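Jorkent Support
Ticket: Door routine stops before pull, break room microwave task
Opened by: Mulugeta Araya, site operations, Lutby
Product: Dandov arm controller, simulation and live
Priority: Normal
Status: Open, waiting on customer

Mulugeta Araya wrote:

We are getting the kitchen arm ready for the Lutby site and the microwave door routine is still failing in simulation. The job is to take the handle, open the door, wait for the tray step and close again. Lifting and placing trays works. The door does not.

Out of 60 runs overnight, 18 stopped with "contact not confirmed" before the pull started. The rest opened the door. The failed runs all stop at the same stage. The arm comes down to the handle, waits out the 15 second limit and goes to hold. Nothing moves after that until someone clears it.
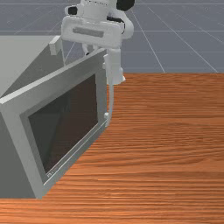
We have two shifts of kitchen staff who will be working next to this. At present one of them heats the late meals by hand and cannot leave the counter while doing it. The plan is for that person to move to portioning and labelling, and to be called over only when the arm needs help. If it needs help this often, they will be walking back and forth all evening and we are worse off than before. I have told the shift leads the change will not go ahead until this is sorted.

Things already tried:
Restarted the controller and reloaded the task.
Set approach speed to the lowest setting. No difference.
Raised the contact time limit from the default to 15 seconds. Same number of stops, they just take longer.
Checked the handle position in the model against the Bortolotti drawing. It matches.

Log attached.

Jorkent Support replied:

Thanks for the log. The stops are coming from the contact check and the motion plan itself looks fine. In the failed runs the arm reaches its target and the fingers close, but the reading on the left finger stays under the threshold. The controller then treats the handle as not held and will not pull.

Please confirm:
Which finger set is loaded in the task file, standard or narrow?
Is the wrist view saved for the failed runs?
Has the table height been changed after the handle point was taught?

Please also leave the threshold alone for now. Lowering it would let the arm pull on a poor grip, and on the live cell that is what we want to avoid with people nearby.

Mulugeta Araya wrote:

Standard fingers. Views are saved, I have added them to the ticket folder. Table height was changed in March when we swapped the model over to the new counter. The person who did it has moved to another site. I had assumed the handle point moved with the table.

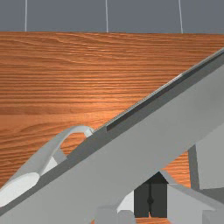 One more thing from the shift leads. When the arm goes to hold, the only sign is a line on the operator screen, and that screen is in the office. In the kitchen they would have no idea it had stopped. Can the hold be sent to the light by the door, or to the handset they carry? They also asked whether they need to be trained to clear it themselves. I would prefer that they can, for simple stops at least. Waiting for me is not practical on the late shift.

Jorkent Support replied:

The handle point is stored against the room origin in your task file, so it did not move with the table. After the change in March the arm has been going to the old point. The offset is 2 mm. Small differences in the approach from run to run would explain why most runs still get enough contact and others do not.

Steps:
1. Open the task in the Dandov editor and select the handle point.
2. Change its reference from Room to Appliance.
3. Teach the point again with the fingers open.
4. Put the contact time limit back to default.
5. Run the full set again and send us the log.

On the hold signal: yes, any hold can be sent to an output. Set it under Signals, Operator Call. The handset needs the messaging add-on and I can't see that on your licence. The light will work with what you have.

On clearing stops: the controller has a Floor User level that can clear a hold and send the arm to its rest position. It cannot change points or speeds. Anyone given that level should do the short operator course first, and your risk assessment needs to list them.

Mulugeta Araya wrote, 12th December:

Steps 1 to 4 done. The point was set to Room as you said. Full set is running now and I will post the log when it finishes.

Light is set up under Operator Call and tested from the editor. Please send the course dates for the late shift first. Their rota for the new duties is on hold until they have been through it, and the shift leads want that in writing from me before they agree anything.

Please keep the ticket open.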